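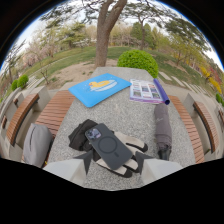

Stone table and slatted benches by the tree, with a phone in a dark gray case on the tabletop.

Home | Projects | Reports | Contact

Stestine Court refurbishment – progress report to the lender
24 September 2024
Prepared by Flurina Berchtold

Of the 240 apartments in the program, Visser reports 83 percent complete. I can't support that figure. Visser counts a unit as complete when the kitchen goes in, and several of those kitchens still have no countertops or working outlets. Until the punch lists are signed I would treat the percentage as a sales number.

Spending. Altero has billed for all flooring through Building C. The invoices match the delivery slips, but I walked Building C twice and two hallways still have the old carpet. I have held back the last payment and asked for a room-by-room list. They promised one "shortly" – that was before the last report too.

Leasing. The agent's summary gives 451 inquiries and calls this strong demand. An inquiry is any click on the contact form. Signed leases are what the loan terms ask for, and the summary leaves them out. I have asked for them separately.

Windows. Atelik wants to change the supplier and says the new units perform the same. No test sheets came with the request, so it's not approved.

Schedule. The contract still says January. I see no way to finish Building D by then with the present crew, whatever the chart in Visser's office shows.

Request: please hold the next draw until the lease list and the Building C list are both in.

Contact | Privacy | © Stestine Court | Back to top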